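The woman who quit the city to keep bees (and kept her day job)

I met her at a diner off the highway at 7 in the morning, because that's the only hour in February she could give me. She had already been up since four. She ordered pancakes, I ordered pancakes, and we spent ten minutes on the subject of syrup before I remembered to turn the recorder on.

She runs Brusum, a honey business with 60 hives spread over two farms that aren't hers. "I rent the corners of people's fields," she told me. "I pay in honey. One of them doesn't even like honey! He gives it to his sister."

Last year those hives gave her 2728 pounds. I said that sounded like a lot. She made a face and said her neighbor does better with fewer bees, and she'd rather not talk about her neighbor.

The day job is at Dandico, where she does the payroll three days a week. I asked if she'd ever drop it. "And lose the dental?" she said. "No way. Bees don't come with dental."
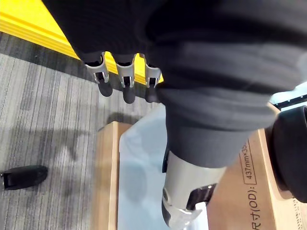

Learning the hard way

Her first winter she lost every colony but 2. She'd read all the books, she'd bought the good jacket from Hosoda, and she still got it wrong - too much damp, she thinks, and not enough food left in the boxes. "I opened the first lid in spring and I just sat down in the mud. I called my mom. My mom said, well, do you want to come over for soup?"

She went over for soup. Then she drove out and bought more bees.

What changed? Mostly she fusses less. She used to lift the lids every few days to check on things (I would too, I'm sure of it) and now she leaves them alone for weeks when it's cold. She puts her hand on the side of the box and listens. "You get a hum. It's a nice hum. I could fall asleep to it."

I asked about stings and she laughed so loudly that the cook looked over. She stopped keeping track years ago. The worst was inside the ear.
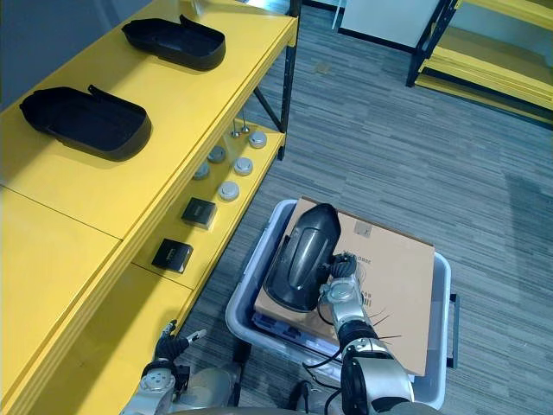

What's next

She sells at the Bronidura market from May on, and by August the line goes past the bread stall. The dark fall honey is the one people fight over. Last season she had 718 jars of it and held back one for herself, which she ate standing up in the kitchen with a spoon.

This year she wants to try candles. She's made one so far and it leans. She showed me on her phone and yes, it leans quite a bit, but I'd buy it.

Then she looked at the clock, put a jar on the table for me and went off to do payroll. I paid for the pancakes.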